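The Inventory of the Long Table

By the terms of the Panton bequest, the contents of the kitchen table were to be recorded each April before any item could be removed. Entry 179 had been left open by the previous registrar. It read only: "Vegetables, one vessel. Mugs. See Bondonov."

The new registrar requested the Bondonov file and received an empty folder. She was advised that the household at Sandoval had always set out the vegetables on the left and the tray on the right, and that the reason had been stated once, in a letter, and the letter filed under Cono.

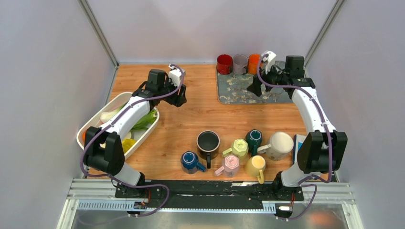
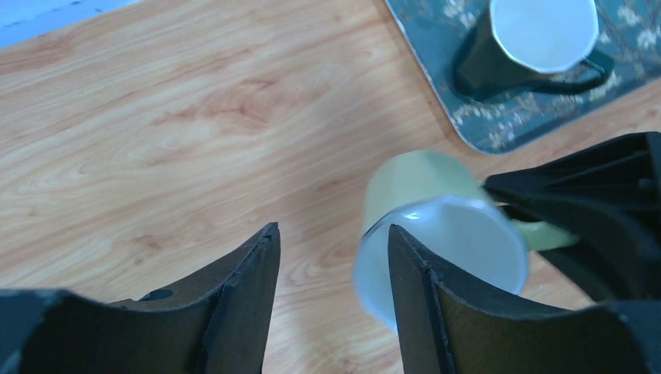
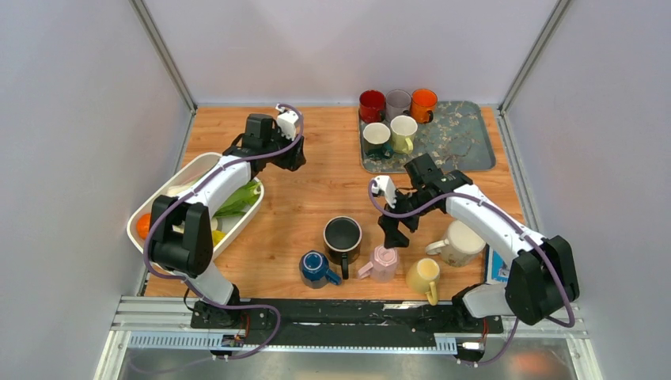
Samuele Gatti
Contributing Writer, Fiction

She proceeded with the wood. Regulations permitted 10 lines for a surface, and she used 22. The grain, she wrote, should be entered as a separate article, having been present before the vegetables and being likely to remain after them. The greens she recorded as greens. Of the mugs she stated that they belonged to the tray, and that the tray belonged to whoever next sat down.

The entry was returned to her with a single correction. The word "belonged" had been struck out and the word "waited" written over it, in the hand of the previous registrar, who had been retired for 20 years. She initialed the change and drew up a chair.

Contact the Editors | © 2025 All rights reserved | Back to top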